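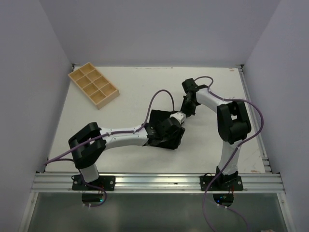 Splinter under a fingernail, can't get hold of it

I was stacking firewood on Saturday and got a splinter under the nail of my middle finger. It went in from the front and the end of it has snapped off level with the skin. I can see it as a dark line through the nail. Tweezers just slide off. I have soaked it in warm water twice, 15 minutes each time, and the skin is softer but the splinter has not moved. It is sore when I type but not swollen. Is there a way to get it out at home or do I leave it alone?

orlow_woodpile

Leave it and it will grow out. I've had loads.

Gusdale

I would not just leave it if it is wood. Wood goes soft and can get infected, more so than glass or metal.

What works for me is trimming the nail first. Cut it back as short as you can over the splinter, or clip a small V in the edge so the end is showing. Wash your hands and the finger with soap, wipe the tweezers and a sewing needle with rubbing alcohol, and sit somewhere with a good lamp.

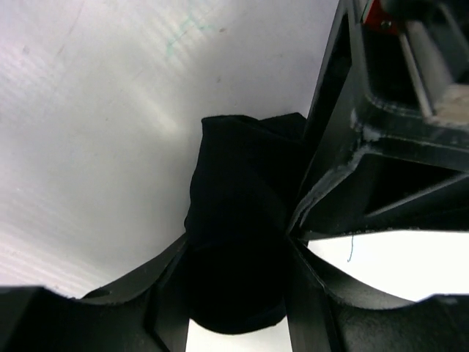
Then use the needle to lift the end of the splinter, going along it and not across. Once you have a bit standing up, grab it with the tweezers and pull at the same angle it went in. Pull slowly. If it is old wood it will crumble and you will be back where you started. Use slant tip tweezers, the blunt ones in a first aid kit are no good for this.

Wash it again after and put a bandage on for a day. If you can't get it in a couple of tries, stop digging. A doctor can numb the finger and take out a piece of the nail. Go in sooner if it turns red, throbs or has pus, or if you have diabetes. Check when you last had a tetanus shot too.

vanbeek124

Agree with the V cut. I tried one of those drawing salves overnight and all it did was make a mess of the pillowcase. Wear gloves next time, the leather ones, wood goes right through the knit kind.

Rimel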